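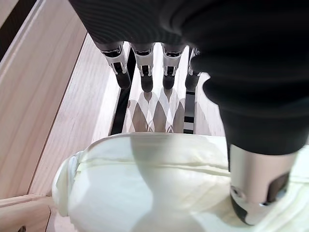 Photo: Nestor Pangilinan

The Night Ferry to Zurnia

The ferry left Fikville at dusk with 14 passengers and one accordion, and by the time the harbor lights were gone Odile had already decided this was the best night of her life.

She had never been on the water before! Her aunt had warned her about the cold and the smell of diesel (both were glorious), but not about the stars, which came right down to the rail on every side.

"First crossing?" asked the old deckhand. He was coiling a rope and barely looking at it.

"Is it that easy to tell?"

"You keep waving at things."

She laughed and waved at him too. Somewhere past the Zerkus light the accordion started up, a fast tune with a stumble in the middle, and a woman in church shoes pulled Odile into the dance before she could say she didn't know the steps - she didn't, and she danced anyway, until the whole deck was stamping. 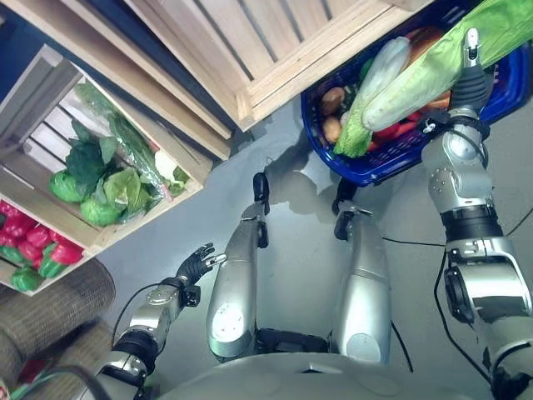
Does Odile ever go back to Fikville?
She goes back in September, on the same ferry, and this time she knows the steps.

Toward morning the deckhand brought her coffee in a tin cup. Zurnia was a gray line, then a row of roofs.

"There," he said. "Go on, wave."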